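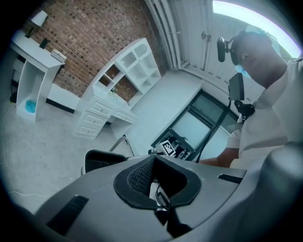
Teaching by hand: tips for cleaner household demonstrations

Hold the gripper by the padded grip and keep your wrist straight. A bent wrist gives paths that the arm cannot follow later.

Put marker tags flat on the surface and wipe them before each session. A creased tag costs more tracking than a dim room does.

Close the fingers fully on the object, wait one beat, then lift. Fast pick-ups blur the moment of contact.

Route cables down and away from the working hand. At Kasatley we tape ours at 2 points.

With blinds, pick one setting and leave it. Changing daylight was behind most of the 13 runs Uyên Tôn rejected in November.

Remote control suits slow jobs such as turning a knob. Wiping and folding are quicker by hand, and the motion is smoother.

Stop after 11 repeats and move the object. Identical starts teach very little.

Name files by task, then operator, then run number. Định Hứa's set reached 1,039 runs before anyone sorted it, and renaming took an afternoon.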